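A Visit to the Tableware Open Day in Irkeck

15 September 2026
By a reader of the travel pages

Print this page | E-mail this page

I have wanted to see Irkeck for a long time, mainly because of the Meltum works. My mother had their plates in her kitchen, and I still use two of them. The works opens to the public once in a year, in September, and this time I booked early and got a place in the morning group.

A big part of the day is simply housewares: bowls, trays, plates, lids.

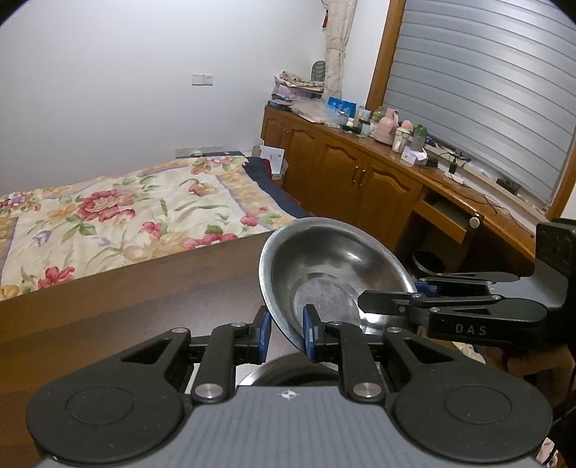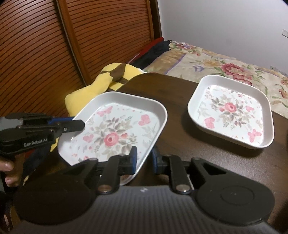 The train from Pascu leaves early and it is slow, but the valley is beautiful and I did not mind. From the station in Irkeck you walk ten minutes along the river. There are signs for the works only on the second half of the way, so at the first bridge you must remember to stay on the left bank. I did not, and I lost some time in a street with garages.

At the gate you receive a paper badge and a pair of ear plugs. The entrance costs 5 euros and you pay in cash. Our group was larger than I expected, and in the narrow corridors the people at the back could not hear the guide so well. My advice is to stay near the front, also if it feels a little impolite.

We started in the pressing hall. The powder is weighed, warmed and put in the mold, and then the press closes with a deep sound that you feel in your feet. The guide explained that a simple plate needs much less time in the press than a deep bowl, and that the printed decoration is a thin sheet of paper which is laid on the half-finished piece before the press closes a second time. I had always believed that the flowers on my mother's plates were painted on the top. It was a pleasure to learn this after so many years of washing them carefully.

After this came the finishing room, where the edges are smoothed. It is dusty work and the air is pulled away by long pipes under the ceiling. We could watch only through a window. The pieces that do not pass the control go in a gray box, and some of them are sold later in the shop for a small price.

The part I liked best was the old pattern room upstairs. The works keeps 615 patterns there in flat drawers, and visitors may open the drawers which have a green label. I found the pattern of my mother in the third drawer, with blue grapes - the paper has become yellow, but the blue is still strong. I stayed too long and had to run behind the group down the stairs.

There is also a small hall for guests from other firms. This year Bistutance had a table with kitchen textiles, mostly linen towels, and a lady showed how they are hemmed. The towels were nice but expensive. I bought one only.

The canteen is open for visitors until two o'clock. I took a bean soup with bread, served on the company's own plates of course, and an apple cake which was too sweet for me. The coffee was good. If you have a special diet, bring something with you, as the choice is small.

The shop is beside the gate and you should go there before lunch. When I came after lunch, the second-quality shelf was almost empty. They make 200 pieces of a special plate for each open day, and these were all gone as well. I left with a plain white serving dish and a set of spoons.

Some practical notes. The floor in the halls is smooth, so wear good shoes. Large bags must stay in the cloakroom, which closes 10 minutes after the last tour. The upper floor has no elevator. Trains back to Pascu go every hour in the afternoon, and the station has a waiting room with a stove and a very slow clock.

I would go again, but next time I would sleep one night in Irkeck and see the town also. From the train I saw a church with a green roof on the hill, and I still do not know its name.

Last updated: 15 minutes after posting, to correct the canteen hours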